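## 4. First filling and first start of the Drallo water softener

Before you begin this section, the bypass valve must be in the position BYPASS and the drain hose must be fixed (see section 3). Please read all the steps one time before you do the first one. The complete start takes nearly 80 minutes, and most of this is waiting.

You will need:

- salt tablets, one bag
- a bucket
- a flashlight
- the hardness test strips from the accessory bag

### 4.1 Filling the brine tank

1. Take off the lid of the brine tank and look inside with the flashlight. Remove any packing foam.
2. Check that the float moves up and down freely in its tube.
3. Pour clean water into the tank until it reaches the lower line. Do this only for the first filling. Later the softener takes its own water.
4. Add the salt tablets slowly. Stop below the upper line.
5. Put the lid back and press on all four corners.

**Caution:** Use only salt tablets made for water softeners. Table salt and road salt make a hard crust at the bottom, and the warranty does not cover this damage.

### 4.2 Letting the water in

1. Open a cold water tap near the softener. A bathtub tap is good for this.
2. Turn the bypass valve slowly to the middle, between BYPASS and SERVICE. You will hear air leaving the resin tank.
3. Wait until the water from the tap runs without spitting. It can be a little yellow at first. Let it run until it is clear.
4. Turn the valve fully to SERVICE and close the tap.
5. Look at every connection with the flashlight. If you find a drop, turn the nut a quarter turn by hand and look again after ten minutes.

**Note:** If you open the valve too fast, the pressure can push resin into the house pipes. In such a case close the valve and call the Çetinkaya service desk before using any tap. 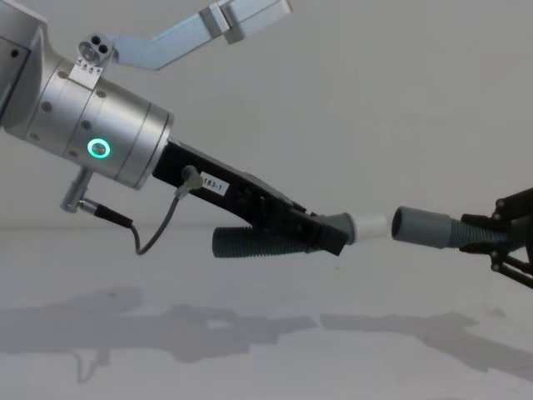

### 4.3 Setting the control head

1. Connect the power supply. The display shows the software version and then the time.
2. Press SET and hold it until the hour blinks. Change the hour with the arrows, then press SET again for the minutes.
3. Enter the hardness of your water. Your water company can tell you this value, or you can use a test strip on untreated water.
4. Enter the capacity. For the household model this is 3000 liters between two regenerations. Do not enter a higher value to save salt, the water will become hard before the cycle starts.
5. Choose the hour of regeneration. The factory setting is 2:00 a.m., and we recommend to keep it if nobody in the house uses water at this hour.

The head keeps its settings during a power cut, but not the clock. After a long cut please repeat step 2.

### 4.4 First regeneration

1. Press REGEN and hold it until the motor starts.
2. Put the end of the drain hose where you can see it. Water must come out during the backwash.
3. Do not open the bypass valve or unplug the head during the cycle. The whole cycle takes 74 minutes.
4. When the display shows the time again, test the water from a cold tap. Run the tap for two minutes before you dip the strip.

If the strip still shows hard water, check first that the bypass valve is fully on SERVICE. Then repeat 4.4 one time. If there is no change, write down the software version and go to section 7, "Faults and messages".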